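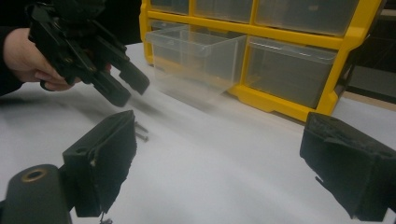
Figure 5. Drawer task, second gripper held clear of the table.

Recording a demonstration with the Rellutis hand grippers

1. Pull one drawer partway out before you press record. The Barkness software treats a missing start pose as a personal insult.
2. Hold the gripper by the lower part of its body, fingers curled underneath.
3. Pick up one screw, drop it in the drawer, let go. Pause for 2 seconds.
4. Close the drawer at the speed of a bored adult.
5. Repeat until you have 20 good takes.

Note: Heroic recoveries count as bad takes. Delete them.

Caution: Error 417 means the grip pads need changing. Tape will not fool it. Ask Sebastián Salinas, who tried in May.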